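Planix Tabletop Set

Data card, version 2. Last edited Mar 19, 2018 by Ingrid Greenberg.

What is inside

The set contains 3000 short recordings of people doing small tasks on a table with a hand-held gripper. Each recording has the video from the camera on the gripper, the opening of the fingers, and one sentence which says what the person wanted to do. The video is stored at 30 images per second.

How we collected it

The recordings were made by Wanda Fitzsimmons, Tavion Montoya and me, in our room at Stutolstead. Most of the work was done in December. Before each recording the person reads the task sentence aloud, opens the fingers fully and closes them one time. This closing is used to align the finger signal with the video, so please do not trim it off.

We did not clean up the background. Desks, boxes and monitors stay where they are on normal days, and we think a policy should learn to ignore them.

The fingers

Both pads are faced with a felt-like material. It frays at the edges with use – this is visible in many recordings and we did not filter them out. 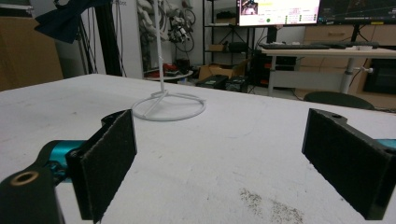

Thin objects are the hardest part of the set. A person often needs a second try to close on them, and we keep both tries in the same recording. The field "retry" is then set to 1.

Known problems

In folder 6 the finger signal has a delay of around two images. The file offsets.csv gives the correction. Some task sentences have spelling mistakes and will be corrected in the next version.

Contact

Please write to Ingrid Greenberg or open an issue.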